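So the Karnico Supper Club fundraiser is over and my feet may never forgive me! Shirley Poirier talked me into running the raffle again (she's very good at that), and we sold tickets right up until dessert. Tickets were 2 dollars each, and my cousin Wayne bought 25 and won a scarf. He wore it all night.

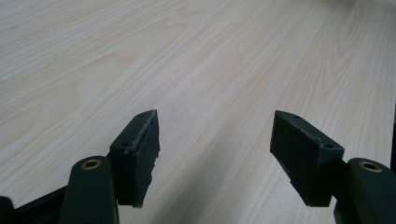

The money goes to music lessons for kids at the Candenitz center, and with the dinner and the raffle together we raised $2,228. I had to read it twice. Kusum Nautiyal's students played four songs before the soup came out, and the littlest violinist got the biggest cheer of the evening.

We're meeting again on Tuesday to talk about August. I'm voting for a picnic, mostly so I can wear sneakers.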